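The Short Books: Questions for the Editor of the Ponusum Commentary
January 2018

The Iltitz press has finished the second part of its Ponusum commentary, which covers Obadiah. The general editor spoke with us about dividing the work and about how a brief prophetic text is annotated.

Obadiah has a single chapter of 21 verses, and the new part gives it 17 sections of notes. "The verse is a poor unit," the editor said. "We divide by speech and by addressee. Edom is addressed directly for most of the book, and the notes should follow that."
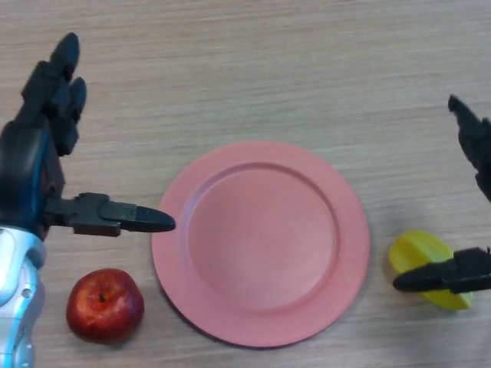
Reading time: 6 minutes

On the overlap with Jeremiah 49, the editor was cautious. The commentary prints the 2 passages in parallel columns and leaves the question of priority open. "Either prophet may have used the other, or both used an older oracle. We state the evidence for each — then we stop."

Dating takes up less space than readers may expect. The editor prefers a setting soon after the fall of Jerusalem, chiefly on the strength of verses 11 to 14, but the notes also list the case for an earlier date.

The print run is 800 copies. Work on Nahum begins in March. "The acrostic in chapter 1 is incomplete," the editor said, "and I would like the notes to say so plainly."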